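Looking after your Wedness flower cell: your questions

How often should I clean the gripper fingers?
At the end of every shift, please – a soft dry cloth is all you need. Give the pads a gentle wipe and have a quick look along the seam while you are there.
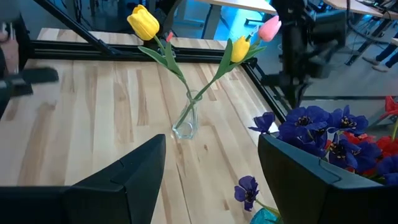 When do the finger pads need changing?
We change ours at Vovcombe every 100 hours of running, and a little sooner if stems have begun to slip. Do swap both together, so that they wear evenly!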